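Subject: Re: [vurkwood-hw] Dell tower, second drive not detected
From: Marichka Zhuravel

Samer wrote:
> The Dell tower from the Stokton office sees the first
> drive but not the second. BIOS lists the port as empty.
> Both carriers are pushed in all the way. Is it worth
> pulling the board, or should I order a replacement?

Don't pull the board yet. A port listed as empty is usually a cable, a power lead or a setting. Check in this order:

Power off, unplug, hold the power button for 9 seconds. Reseat the data cable at both ends. Swap it with the cable from the working drive. If the fault moves with the cable, replace the cable. If it stays with the port, look in BIOS setup under the drive settings – ports can be disabled there one by one.

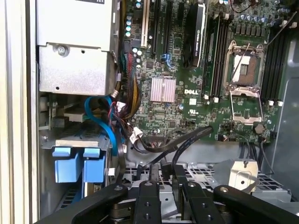
Side panel off: drive carriers with light-blue handles, blue SATA cable, power bundle beside the silver bracket.

Leave some slack in the data cable where it bends toward the lower bay. A sharp fold near the connector can give intermittent faults. Keep the thin black and red wires clear of it too, and don't tug on the small white plug at the board.

If the drive still doesn't show, test it in another machine and post the SMART output. I have 60 spare SATA cables here and can mail a few.

Marichka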